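Kalliopi Nikolovski had refereed enough papers to distrust the word "robust," and the Wevik report used it on the first page. It used it again in the title of a section. By the time she got off the bus in Brirkemstead she had underlined it every time and written "says who" in the margin of page four.

Levente Deák met her at the door with a visitor badge already made out. Her first name was spelled wrong. She clipped it on anyway.

"You read it," he said.

"I read it twice."

"And?"

"And I'd like to see the failures."

He laughed as if she had been friendly. They went down a corridor that smelled of floor wax. He talked the whole way about the method, which he called Drelora, after a village where his grandmother had kept bees. Two arms, one policy. You showed the arms a task by hand, over and over, and the method worked out for itself which arm ought to hold still and which ought to move. That was the claim. Other groups had to tell the machine. Theirs did not have to be told.

"How many demonstrations?" she asked.

"For the plug adapter? 2550."

"For one adapter."

"For one family of tasks."

"Which has one adapter in it."

He held the lab door for her and did not answer that.

Ruaridh Baird was at the desk with his shoes half off, eating crackers. Senad Tomić stood by the arms and nodded at her without taking his eyes from them. She had met Senad once before, at a workshop, where he had asked a speaker how the lighting was set during the tests and the speaker had gone red and said he would have to check. She had liked him for that. It bothered her a little to see his name on the report.

"We'll do the adapter," Levente said. "Bimanual alignment. The left one brings the part, the right one presents the adapter."

"Who decided that?"

"The policy decided that."

"It never does it the other way around?"

"It could."

"Has it?"

Ruaridh stopped chewing. Senad said, "No."

"Then I don't see how you know it decided anything," Kalliopi said. "If your people always held the adapter on the right when they showed it, then it copied them. I'm not saying that's nothing. But it's a smaller thing, and you've written down the big one."

"The division of labor emerges," Levente said. "Section three."

"Section three is a chart with no error bars."

He went to the desk and leaned over Ruaridh's shoulder and typed something. The arms came up. She folded her coat over her bag and got out her notebook. She wrote the date at the top, Aug 14, 2020, and under it she drew two columns and left both of them without headings.

They ran it nine times. She asked them not to talk during the runs, and they mostly managed. After the third one Levente started to say that the contact had been cleaner last week, and she put up a hand, and he stopped. Somewhere past the middle Senad went over and stood behind her, where he could see her page. She let him look.

"You're not writing down if it worked," he said quietly.

"I'm writing down where each hand starts."

"They start in the same place."

"Yes," she said. "Every time. Who picked it?"

He thought about it for long enough that the next run was over before he spoke. "Naveen," he said. "Naveen Lodhi. He did most of the demonstrations before he left for Todorova. He's right-handed."

"Is that in the report?"

"No."

She wrote that down too. Levente was telling Ruaridh to save everything, all of it, and Ruaridh was saying that he always saved everything. On the wall the pink fish looked off to the left.

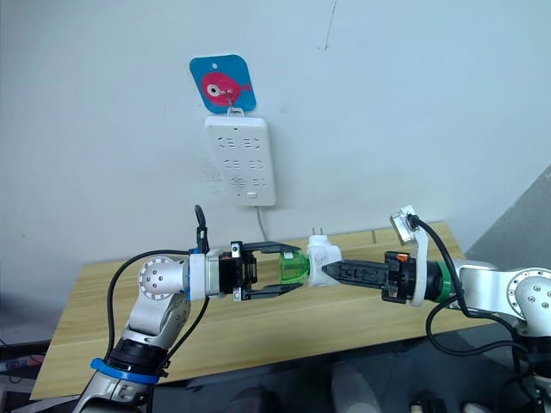
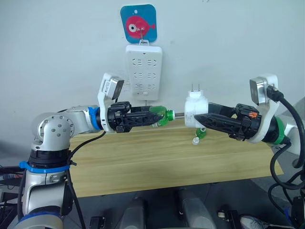

Two arms at the meeting point, the adapter held on the right.

"What would it take for you to believe it?" Levente asked her at the door, when she was handing back the badge.

"Swap the roles without retraining, start the arms somewhere Naveen never put them, and send me every run, including the ones you don't like."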